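Torkham Shared Services
Facilities Request: Lost Property and Unclaimed Items
Location: Plaline Building, level 4, sorting room
Category: Storage and cleaning
Priority: Normal
Status: Resolved, monitoring until the end of February

Summary of request
The requester reports that household items cleared from the level 4 kitchenette and change rooms are being placed together in one metal bin. Personal care items and dishes should be held separately under the building's unclaimed items procedure. The requester also asks whether the marks inside the bin can be removed, and whether the bin is suitable for dishes in the meantime.

Initial response
The request was accepted by the facilities desk and assigned to the day cleaning contractor, Panari. Staff were asked not to return any dishes to the kitchenette until they had been washed. The sign on the sorting room door was checked and found to be out of date. It still directed all unclaimed items to a single container, a practice that ended when the second bin was supplied.

Entry 1, contractor
Attended after the Sunday clear-out. The contents had not been sorted. Bin wiped with warm water and a neutral detergent. Loose dirt came away from the rims. The yellowish-green stain on the inner wall did not lift. Requested approval to use the Chege metal cleaner held in the level 4 store.

Entry 2, facilities desk
Approval given, provided the bin is emptied first and rinsed twice afterwards. Abrasive pads are not to be used, as the metal is already scuffed. The contractor is asked to confirm the contents before removal so that the unclaimed items register can be updated.

Entry 3, contractor
Contents confirmed as below. Attachment added to the request.

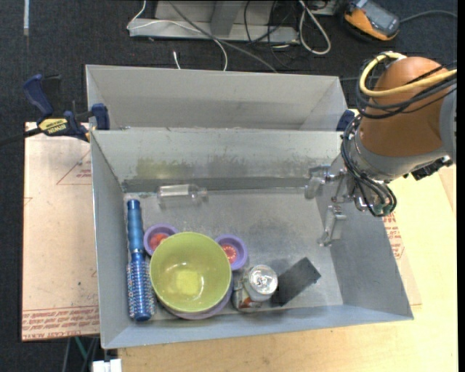

Attachment 1: Front bin before sorting, with brush, bottle, dishes and can. Second bin behind.

Entry 4, contractor
Blue hairbrush bagged and moved to the personal items shelf. Green bowl and purple dishes washed and placed on the kitchenette rack. Bottle and can sent to recycling. Cleaner left on the stain for 20 minutes, then rinsed. The mark is lighter but can still be seen. The dark band along the base of the wall has not changed.

Resolution
The remaining marks are accepted as cosmetic. The front bin is to be used for personal items and the second bin for dishes. A new door sign has been ordered. Unclaimed dishes will be held for 5 working days and then offered to the kitchenette. Please reopen this request if items are again found mixed.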